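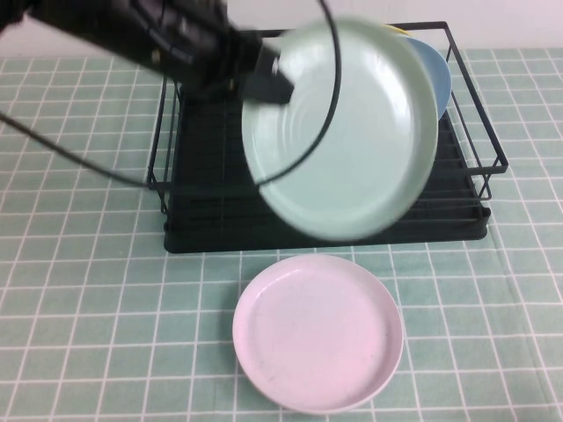 The reply from Leblanc came in before breakfast. They have gone through the first batch and want fewer perfect runs. If every plate goes in cleanly from the same side, they said, the model learns one path and falls over as soon as a plate is a few centimetres out. They would sooner have slow ones, awkward ones and second tries, so long as each is labelled properly.

I can't argue with it. I had been deleting the second tries since February, thinking they were waste.

So today I changed the start positions. I drew up a list on squared paper and moved the plate to a new spot before each run, and shuffled the colours in the rack every so often. Green is the hardest for me to judge on the monitor, being so close to the tablecloth. I asked Trollden last month whether we should swap the cloth and they said to leave it until the set is finished.

Managed 53 runs by lunch and 23 after. The afternoon was poor because the Nuneo software kept dropping its connection, and each time I had to restart it and redo the zero position. It lost one recording completely. I have put that in the log.

The total now stands at 3,338, and 183 of those are marked as second tries, all of them ones I fished back out of the deleted folder this evening. The older ones have gone for good.

My wrist is sore from the controller. I tried holding it lower and that helped a bit.

Tomorrow I start on the far end of the rack, then the bowls if they turn up. The parcel was last seen at Turkumberg and has not moved for two days. Need to buy tape and more squared paper.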